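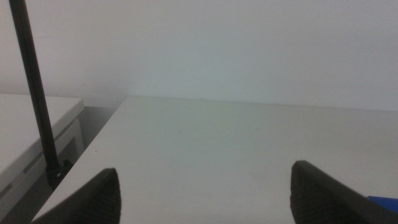

Wrist view, main bench, fingers fully open. Second table to the left, slightly lower.

28/09/2023
Posted by Agata Marino

Second day on the Jarman kit, the one Julness want us to take on subscription. Caradog is keen. I am less keen, and I'd like to get my reasons down while they are fresh, before the sales call turns them to mush.

What they are selling is a gripper, a small wrist camera, and a bit of software called Zovby that is supposed to learn a pick from being shown it. The arm is ours. The quote is 1661 a quarter, which includes "support", a word I have underlined in the paperwork with a question mark next to it. Fingers and pads count as consumables and are charged on top. I missed that on first reading. Page 23, small table, no prices in it.

Morning: mounting and cabling. The adaptor plate fits our flange, I'll give them that. The bolts supplied were too long and I swapped them for ours. Camera cable is stiff and wants to push itself off the wrist at the far end of travel. I've tied it back for now, but it will need a proper clip before anyone runs this unattended. The manual shows a clip. There was no clip in the box.

Then calibration. The software asks you to open the gripper, hold still over a clear bit of bench and let it find its own fingers in the view. First attempt failed with "low contrast". Second attempt, same again. Third went through and I had changed nothing I know of, which I like less than if it had gone on failing. Asked Julness by email. The answer was to "ensure suitable lighting". Our lighting is flat and a bit dim, the same as it is in every workshop I've ever been in. If the thing needs a lamp they should put a lamp in the kit, or put it in the quote.

About the view itself. Both fingers show up at the bottom, soft because they are so near the lens. You can make out the ridges on the inner faces but I wouldn't want to judge wear from it. The brochure says you can "inspect pad condition remotely". I doubt it. Caradog says the picture is fine for what it's for, and he may be right, but that isn't what the brochure says it's for.

The right finger also takes up a good chunk of its corner. There's something blue just past it at the edge and from this picture alone I couldn't tell you what shape it is. Fine if the part you want is between the fingers. Not so fine if you are relying on the same camera to find the part in the first place, and that's the whole pitch.

And the white bench doesn't help. There are little dark specks on it and I want to know whether Zovby treats a speck as a thing to be picked up. To try: wipe down, calibrate, save the result, then do it again with a pinch of swarf scattered about. Nothing in the manual on this.

The black pole on the left is in view too, clamp and all. The setup guide wants "no fixed objects in the working view". Ours is staying where it is. If the software can't learn to ignore a pole that never moves I don't see how it'll manage at Bivimthorpe, where the cell is a good deal busier than this.

Afternoon: taught it one pick, the small bracket. Teaching is quick and, in fairness, pleasant to do. You move the arm by hand, press the button, done. Ran 39 goes. It dropped or missed 5. All the misses came when the bracket was turned well away from how I'd shown it. Julness claim it copes with "any orientation". Their demo film, which I've now watched more often than I'd like, has the part lying much the same way every time.

Our old fixed jig doesn't miss, but it does need setting up for each part and that's where the time goes. So I can see the appeal -- I just don't think we've been shown the thing we're being charged for.

Caradog's note, added at tea: "Five misses from one showing is better than I expected. Teach it three ways round and run it again before you write it off. CP"

Fair. Will do that next.

Still to ask Julness:
- price of a set of fingers, in writing
- whether saved picks stay ours if we stop paying
- where the clip is
- who answers the phone. The June trial of their feeder had us waiting four days for a reply

Not signing anything until the second one is answered. Kit left on the arm.

3 comments | 2 shares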